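**Ticket 1577: Card task, two arms, sleeve insertion stalls**

Opened: September 24, 2023
Site: Selgate, bench cell
Product: Skenumum task runner, Ekpo arm controller
Raised by: Onyekachi Mohammed
Assigned to: Tahmineh Ahmadpour
Priority: Medium (customer's view: High. Customer has seen a person do it.)

---

**Problem as reported (OM)**

Brisness want the card wallet task in the household set by the next review. The task is to hold a wallet open, take a card, put the card in a clear sleeve, let go. My nephew can do this. He also posts toast into the radiator, so the motor skill is clearly common in the population.

We can't do it reliably. Over 200 attempts in August the card went fully home in 13. The rest fall into these groups, in order of how often I had to leave the room:

- Card reaches the mouth of the sleeve, catches on the front lip and stops. Arms keep pushing, politely, until timeout.
- Card goes between two sleeves. Runner reports success.
- Left arm lets go of the cover early and the wallet shuts on the card. Runner reports success.
- Right arm never finds the sleeve edge and hovers. Hovering can last up to 20 seconds, after which it goes home as if it had remembered something.

Expected: card in sleeve.
Got: see above.

Nothing in the controller log looks wrong. It never does.

---

**Reply 1 (TA)**

Thanks. Before anyone retrains anything:

1. Which version of the wrist exposure setting is loaded? The old one was tuned for the mug task, and mugs are not see-through.
2. Is the wallet fixed down or free to slide?
3. Is the success check still the one that asks "can I no longer see the card in the gripper"? If so, dropping it down the back of the bench would also pass.

---

**Reply 2 (OM)**

1. The mug one.
2. Free to slide. Brisness were firm on this. Their phrase was "as found in the home", where wallets are apparently not bolted to the table.
3. Yes. I'd rather not talk about it.

---

**Reply 3 (TA)**

Right, item 3 first as it's making the numbers flattering. I've pushed a new check to the Selgate cell. It wants to see the card inside the outline of the sleeve from the wrist view, with the grippers open and backed off. It will call a good many of your successes failures. They were failures before, they just had better manners.

Please also turn the exposure down for both wrists and run a few by hand in teleop. I'd like to know whether a person driving the arms can do it with those views. If you can't do it with your own brain attached there's not much point blaming the policy.

---

**Reply 4 (OM)**

Did it in teleop. Notes from the driving seat:

- With the old exposure I had no idea where the sleeve edge was. Where the light lands on the plastic it goes to white and so does everything behind it. I was steering by where I remembered the edge being, which I gather is also how the policy does it, minus the remembering.
- With the exposure down it's much better on the bright side and a bit murky on the other. Usable.
- The patterned floor covering doesn't help. Sleeves are clear, so the print shows through, and a leaf outline looks a lot like the rounded corner of a sleeve if you're tired. I tried to insert the card into a fern. I'm told this is a known hazard of botanical décor.
- Sliding is the real pest. Any push on the card pushes the whole wallet along, so the left arm has to brace. As soon as it braces hard the cover starts to fold up.

I got it in, eventually, by tilting the card so that one corner went in first and then straightening it. I never noticed that's how I do it by hand. Had to get my own wallet out and watch.

---

**Reply 5 (TA)**

Corner first is useful. Every demo in the August batch goes in square, and I think I know who recorded them (me).

Can you do a fresh set:

- Corner first, always the corner nearest the spine.
- Left gripper braces low, near the spine, and doesn't move until the right has let go. Wait a beat before releasing. It'll feel silly.
- Shift the wallet between takes. Turn it too. Please don't line it up with the pattern, the old set has it parallel to the same bit of greenery in take after take and I suspect the policy has learned gardening.
- Keep the wallpaper. Brisness like the wallpaper.

On your unasked question: no, I wouldn't swap the floor for plain grey. It would go better here and then go wrong on the first real tablecloth.

---

**Reply 6 (OM)**

Recorded. My thumbs have gone. Couple of things for whoever picks this up after me:

- The cables arc up over the wrists, and if you bring both arms in steeply they nod into the overhead view at just the wrong time. Come in flatter and they behave.
- With both grippers in at the middle, the fixed camera sees mostly gripper. It's fine for working out which arm is where and poor for anything about the card. The wrist view is the one to trust, within reason.
- Ekpo controller threw a soft torque warning on the left elbow when bracing for a long time. Cleared by itself. I've logged it separately so that it can be ignored separately.

---

**Reply 7 (TA)**

New policy is on the cell as a candidate. Please don't promote it yet.

Early impressions from my side, watching remotely: it braces properly, and it does attempt the corner. It now also hesitates above the sleeve, presumably copying your beat before releasing and applying it to everything. It looks thoughtful. Brisness may take this for intelligence, and I'd ask that we don't encourage them.

It still goes between two sleeves from time to time, but the new check catches it and it has another go. I count that as progress, in the sense that it's wrong and knows it.

---

**Reply 8 (OM)**

Brisness rang. They'd like to know whether machines can do household chores yet, as someone upstairs has a slide with that as the title. I said I'd put something in the ticket.

Suggested wording: *The system can handle a card wallet on a flat, lit surface, with two arms, slowly, with someone nearby. It shouldn't be given a wallet it hasn't met. It shouldn't be put in the queue behind which the rest of us are standing.*

They asked if "slowly" could come out.

---

**Reply 9 (TA)**

Leave "slowly" in. Setup views attached for their slide, and for setting up the second cell. Match the floor print and lighting to these, and check the wrist exposure on the bright side of the sleeves before recording anything.

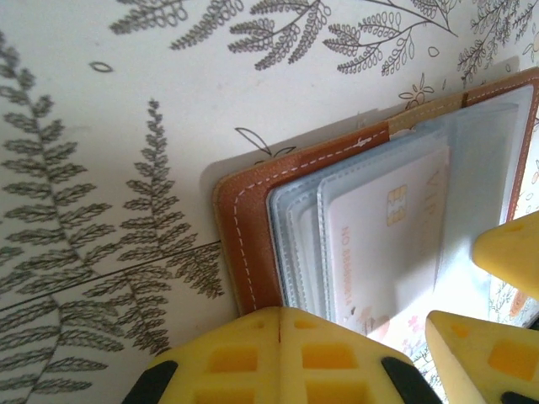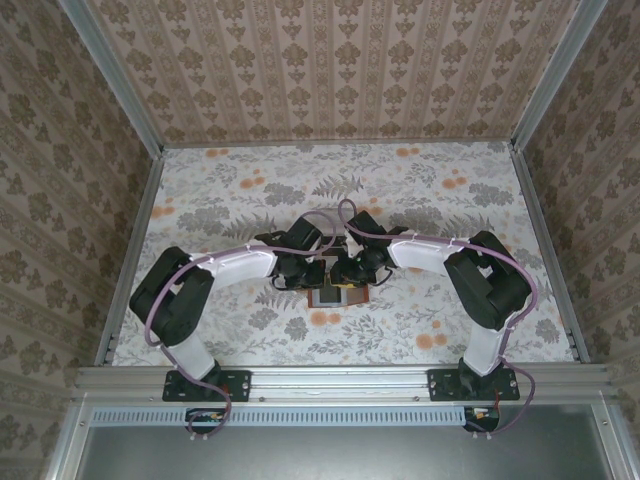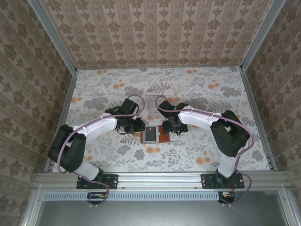
*Selgate cell, fern-print floor covering throughout. First: wrist view, wallet open. Second and third: fixed view, both arms in over the middle.*

---

**Status:** Open, waiting on candidate run

**Still to do**

- [x] Replace success check
- [x] Corner-first demos
- [ ] Lower wrist exposure saved as default for this task (at present it goes back to mugs on every restart)
- [ ] Shorten the thoughtful pause
- [ ] Full run with the new check, wallet free to slide
- [ ] Torque warning, left elbow: see separate ticket
- [ ] OM to put his own bank card back in his own wallet, it's still on the desk by the teleop rig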